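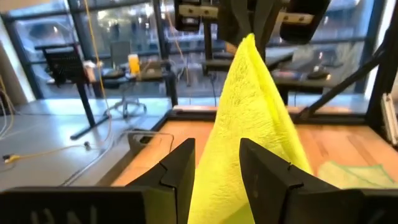
3.2 Saugverhalten von Frottiergewebe nach wiederholtem Waschen

Dass ein neues Handtuch schlechter trocknet als ein gebrauchtes, gehört zum festen Bestand des Haushaltswissens. Umso erfreulicher ist, wie deutlich sich dieser Effekt messen lässt! Untersucht wurden 16 Handtücher aus Baumwollfrottier der Reihe Etent, alle aus derselben Webpartie und mit gleicher Schlingenhöhe. Die Hälfte wurde nach jeder Wäsche auf der Leine getrocknet, die andere Hälfte im Trommeltrockner. Gewaschen wurde bei 40 °C mit einem Waschmittel ohne Weichspüleranteil.

Abbildung 3: Gelbes Frottiertuch, hochgezogen. Links die breite Schlingenfläche mit leichten Wellen, rechts die glattere Faltkante.

Als Maß diente die Steighöhe nach dem Verfahren der Versuchsweberei Pikutitz: Ein Streifen hängt senkrecht über einer gefärbten Wasserfläche, abgelesen wird nach zehn Minuten. Im Neuzustand stieg das Wasser kaum über den unteren Saum. Nach 10 Waschgängen lag die Steighöhe im Mittel bei 77 mm, und zwar bei beiden Trocknungsarten. Wir führen das auf die Ausrüstungsmittel zurück, die beim Weben und Färben auf die Faser gelangen und erst allmählich ausgewaschen werden.

Spannend wird es beim Griff. Die leinengetrockneten Tücher fühlten sich steifer an, nahmen das Wasser aber ebenso rasch auf wie die weichen aus dem Trockner — Weichheit und Saugkraft hängen also weit weniger zusammen, als die Werbung vermuten lässt. Unter dem Mikroskop zeigten sich die Schlingen der Leinenware flachgelegt und stellenweise verklebt. Kräftiges Ausschlagen vor dem Aufhängen richtete sie zum großen Teil wieder auf.

Eine zweite Serie mit der dichteren Qualität Bernar begann im Februar. Dort verläuft der Anstieg langsamer, was zu den Befunden aus der Sperling-Reihe passt (vgl. Abschnitt 2.4). Ob die Schlingendichte allein dafür verantwortlich ist oder auch die Drehung des Polgarns, wird in Abschnitt 3.3 anhand der Garnproben behandelt.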